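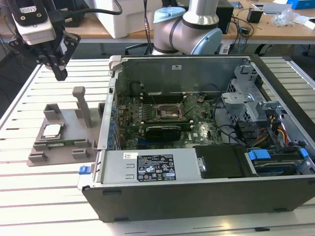
Gretomon
PC assembly and teardown recordings, shared workshop build
Version of November 6, 2018

Summary
Gretomon is a set of 81 recorded episodes of one robot arm working on a desktop computer. The tower lies on its side on a slatted table with the side panel off. Parts are handed over through a 3D-printed fixture to the left of the case. Tasks cover the CPU and one RAM module.

Maintainers
Asif Bangash (arm, control code)
Daniyal Magsi (fixture, labeling)

Contents
episodes/ one folder per run, joint states and gripper commands
video/ wrist camera and fixed camera, separate files
fixture/ STL files and print settings
labels.csv task, start and end time, result

Tasks
cpu_place: pick the CPU from the square recess, lower it into the open socket
cpu_remove: the reverse
ram_pick: lift the module out of the fixture clips and hold
ram_seat: align with the slot and press

The retention lever is worked by hand between runs. It is never a robot task in this version.

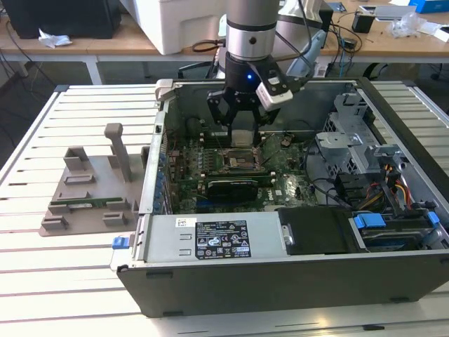
Approach to the socket is vertical, with a pause above it before the final descent. Pause height is set in config/approach.yaml. Do not lower it without checking clearance to the graphics card and the drive cage.

Known problems
- 14 episodes have no wrist video. They are marked wrist=0 in labels.csv.
- Fixture position was shifted in January. Earlier runs need offset file allota_a.
- ram_seat results were judged by eye. No boot test was done.
- Background clutter changes between runs. It was left as is.

Replay
Run replay.py with the episode number. Add --dry to print waypoints without moving the arm. Full download takes roughly 19 GB.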